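3.2 Processor and socket condition

The workstations and servers received by the Stillmont refurbishing site are sorted at intake by board type. The present section concerns only the boards with land-grid-array sockets, in which the contacts are in the socket and the processor carries flat pads. On these boards the processor is the part with the highest resale value and the socket is the part most easily ruined, so the two were assessed together. Figure 4 shows the socket area and the processor.
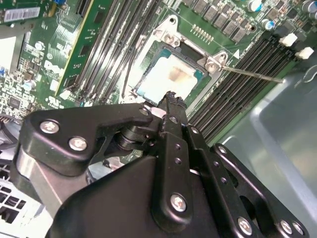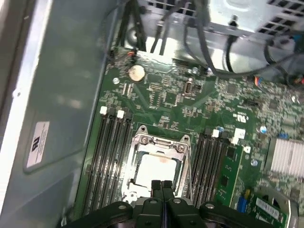
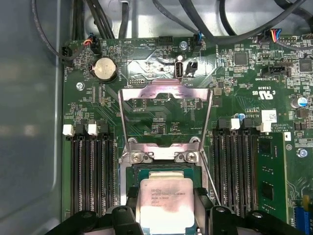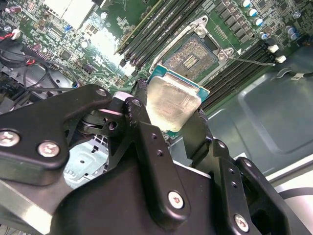

Figure 4. Socket area and processor, four views.

Assessment followed the intake procedure written by Jaidee for the Rattanakul line, with two changes. First, the heat sink was removed at the bench and not at the teardown station, so that the state of the thermal compound could be recorded before any wiping. Second, the retention frame was opened only after the heat spreader had been graded. Under the original order the compound was sometimes smeared onto the frame by the operator's glove, and the grade then reflected the handling as much as the part.

Residue on the heat spreader was graded on a four-step scale: clean, trace, patch, and full cover. A trace is a smudge through which the metal or the printed marking can still be read. A patch hides the surface beneath it but does not reach the rim. Full cover reaches the rim on at least one side. Residue that had passed over the rim onto the substrate was noted separately, as it has to be removed from the pads before the part can be tested. Color was not used in grading. Old compound ranges from gray to brown depending on the product and the lighting, and the two graders agreed poorly on it in the pilot.

The printed marking was read without magnification where possible. Glare from the bench lamp is a known problem on polished spreaders, and up to 20 percent of first readings in the pilot were incomplete. A second reading was taken with the lamp moved to the opposite side of the chassis. If the model line still could not be read in full, the part was logged by socket type and set aside.

Once the processor was out, the contact field was inspected at a low angle from two adjacent sides. A bent contact shows as a break in the regular reflection of the rows and is easier to find this way than from directly above. Any board with a visible break was moved to the repair queue. We did not attempt to straighten contacts during the study. The socket was then covered until reassembly. Covers were taken from the Brumik kit, whose tabs fit both of the frame types encountered.

Memory slots were checked at the same stage, while the board was still in the chassis. The grader recorded which slots were filled, whether each latch opened and closed fully, and whether any latch was missing. Latch color was entered where a board had more than one, but the meaning of the colors differs among makers and was looked up in the board manual. Dust in an empty slot was removed with dry air only. Khamphan (personal communication) reports that brushes used at the Etine site left fibers in the channels, and our own limited trial gave the same result.

Time at the bench was limited to 900 seconds per board, counted from the removal of the side panel. The limit was set after the pilot, in which the longest inspections added no findings beyond those made in the first part of the visit. A further 60 seconds was allowed for a second reading of the marking. Boards that ran over were completed but are reported separately in Section 4, together with those on which the frame screws had been damaged by earlier work and the socket could not be graded in place.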